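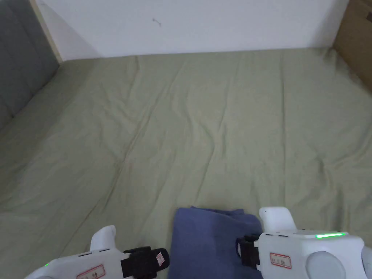
两只夹爪从左右夹着叠好的蓝布,黑色指头都朝里。

2022-06-28 工作记录,Trerico 手持夹爪,床面叠衣

先记结论,免得下次翻本子翻半天:新的指头轴套可以留下,回中弹簧还是太硬,左手那只的编码器线得重新走。叠衣服的动作顺序也改了,后面细写。

这一版是在家里做的。Medville 工坊那边的长桌我很喜欢,桌面平,光也好,可是桌面终究是桌面,布放上去底下硬邦邦的,指头一压就能探到底,什么毛病都露不出来。床垫是软的,上面还绷着一层床单,指头压下去床单跟着陷,衣服也跟着陷,夹的时候到底夹住了几层,手上一下子就没那么有把握了。Olumide Ogundipe 二月份就跟我念叨过这件事,说我们在桌上调出来的手感到了软的地方全得重来,我当时嘴上答应着,心里其实没太当回事。今天算是老老实实补上这一课,Olumide,你看到这里可以笑了。

一、指头和轴套

轴套换成了 Dromutville 那家小店车的铜套,旧的打印件我拆下来装在小袋子里,写了字,放在工具箱第一层,先别扔。换完以后左右晃动明显小了,捏着指尖往两边掰,几乎没有松松垮垮的感觉。装的时候有一点要记住:铜套压进去之前先把孔口的毛边刮干净,我第一只就是偷懒没刮,压歪了,又敲出来重压,外壳内侧蹭出一道白印子。好在在里面,看不见,我也就原谅自己了。

指垫没有动,还是原来那种黑的。本来想趁机换一款软一点的料,后来想想一次改太多,出了问题都不知道该怪谁,就忍住了。这个习惯是 Olumide 教我的,他在本子上写过一句“一次只拧一颗螺丝”,旁边还画了个很丑的螺丝。

行程也重新标了一遍。全开的时候主控读到 90,全闭应该是零,实际闭到底还剩 2。我先以为是轴套的关系,拆开看了,轴套没问题,是固件里的死区设得太宽。Crichton 主控板的死区参数改完要断电重启才生效,这个坑我已经踩过不止一回,每次都是改完参数兴冲冲地去试,发现一点变化没有,再怀疑人生一阵子,才想起来拔电。请各位同事引以为戒,也请未来的我引以为戒。

二、弹簧

现在的回中弹簧,空捏几下觉得很精神,松手就弹开,很干脆。可是连着叠衣服就不是那么回事了,捏住一角要一直用着力,布提起来、横着走、再放下,这一路手指都不能松,到后来虎口发酸,人一酸动作就急,放下的时候布角总是甩出去一点。我跟 Olumide 通电话说起来,他说他那副也是,他还以为是自己手劲不行。手柄上最好能加一个可以顶住的小台阶,让拇指歇一歇,下一版外壳再考虑,眼下先换软一号的弹簧。
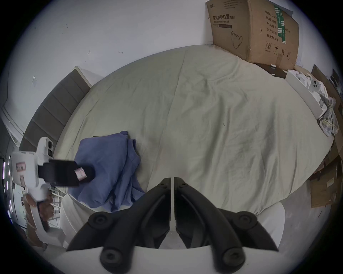 左边那只伸到皱成一堆的蓝布上方,从右边这只的指缝后面看过去。

布堆成一团的时候,找角是最费劲的。我原来的办法是看哪里尖就夹哪里,结果尖起来的地方多半是中间的褶子,夹起来一抖,整件衣服像伞一样收拢,下摆和袖子全裹在里面,还得放下重来。后来改成先用左手轻轻压住一边,右手从外沿往里探,碰到边就夹,夹住以后两只手往相反的方向慢慢带开。慢是真的慢,但是衣服肯听话。要紧的是左手那只只压不夹,我刚开始总忍不住把左手也捏上,两只手一起使劲,衣服没展开,倒把底下的床单揪起来一块。

说到床单,这里多啰嗦几句。床单本身是有褶的,一道一道斜着过去,指头贴着走的时候会顺着褶子滑,滑着滑着就钻到衣服下面去了,捏上来一看,衣服夹住了,床单也夹住了。桌上从来没有过这种事。我试过把指尖抬高一点再进去,床单是不夹了,衣服也常常夹空。折中的办法是指头斜着进,下指贴布面,上指悬着,等下指进到布边底下再合。这个角度说起来简单,手上要练,我练了一上午才有点样子,中间还喝了两杯茶,茶是好茶,手还是那双笨手。

三、左手的编码器线

左手那只偶尔会丢读数,屏幕上的开合曲线忽然平一段,然后又跳回来。起初怀疑是接头,重新插拔,喷了清洁剂,没有改善。再后来发现只在手腕往外翻的时候才出现,翻回来就好,那多半是线在手柄转角那里被外壳压着了。打开看,果然,线皮上有一条浅浅的压痕,还没有破。我先拿扎带把它往里收了收,临时够用,正经的做法是在外壳里给它留一道槽。
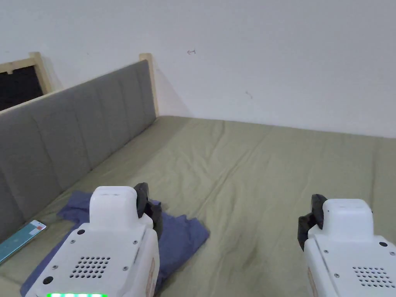
顺便把采样也改了。缓冲区原来设得小,动作稍微长一点,前面的数据就被后面的冲掉,现在改成 3000 条,一整套叠下来最多用掉一半多一点,余量很舒服。两只夹爪的时间对齐还是老办法,开始之前让两边的指头同时快速开合,在曲线上留一个明显的尖,回头拿这个尖去对。Olumide 想做成自动触发,我赞成,不过这事儿归他,我就在这里给他记一笔,省得他忘。

另外,做每一段之前请先把两只夹爪都举到床面上方停一停,等曲线稳了再落下去。我有好几段都是人还没站稳就开始动手,开头一截晃得厉害,后面处理的时候看着头疼。站的位置也有讲究,膝盖顶着床沿会把床垫带得一颤一颤的,退半步,腰稍微弯一点,虽然累,数据干净许多。腰不好的同事可以坐矮凳,我没有试过,谁试了请写在后面。

四、叠的顺序

旧顺序是先折袖子,再对折。在软的床面上这样做,折进去的袖子会自己弹起来,等我去夹下摆,它已经回到原处了,真叫人又好气又好笑。新顺序如下,先照这个来,觉得别扭再商量:

1. 衣服横着摊开,领口那一头在右手边,大致抹平就行,不必追求一点褶子都没有。
2. 右手夹领口靠肩的地方,左手夹下摆同一侧的角,一起提起来往对边折。
3. 放下以后先别松,往外轻轻带一下,再松。
4. 袖子这时候再折进来,右手夹,左手压。
5. 最后从下摆往领口折,折几道看衣服长短。

第 3 步最容易忘,忘了的话中间会鼓一道。第 2 步两只手提起的高度要差不多,我右手总是高一些,衣服就歪,歪了不要在空中纠正,放下来再调。

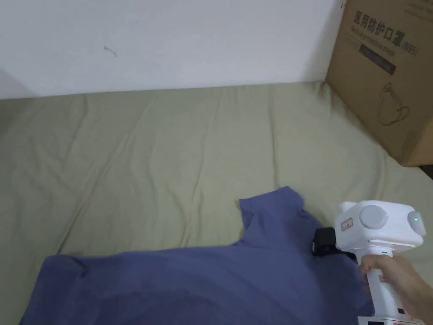 蓝T恤摊在床面上,夹爪悬在领口和肩那一带的上方。

领口这个位置我犹豫了很久。领口有罗纹的衣服,那一圈布比别处厚,夹起来心里踏实,缺点是厚的地方弹,松开以后会翘。往肩缝挪一点,布薄了,落下去也服帖,可是指头要伸得更准。几种都试下来,我个人偏向肩缝稍微靠领口的地方。Olumide 喜欢直接夹领口,我们两个的段落请分开标,不要混在一个文件夹里,等数据攒多了再来比。

提衣服的速度我也想说一句。快了布会飘,落点就不好控制,慢了胳膊抖。我的体会是起的时候慢,过了中线稍微放开,快落下时再收住,跟给小孩盖被子差不多,手上要带一点点温柔。写在本子里有些不好意思,但是找不到更准确的说法了。

五、还没做完的

弹簧换软一号,两只一起换,别只换一只,左右手感不一样会更难受。
左手外壳内侧开线槽,图我来画,画完发群里。
死区参数改好之后记得写进默认配置,现在只存在我这块 Crichton 板子上,换板子就没了。
指尖斜着进布的那个角度,想录一段慢的给刚来的同事看。
长袖还没有试。我手边有一件旧的,袖口松了,正好拿来折腾。
时间对齐自动触发,Olumide。

另外有个疑问留在这里:指头合到一半的时候,右手那只有一声很轻的“嗒”,曲线上看不出来,手上也几乎感觉不到,只是听得见。我猜是铜套和销子之间还差一点油,也可能是弹簧圈互相蹭。下次拆的时候先不上油,把弹簧取下来空转听一听,如果还响再去看销子。铜套剩下 3 只备用,跟旧打印件放在同一层,拿了请在袋子上划一道。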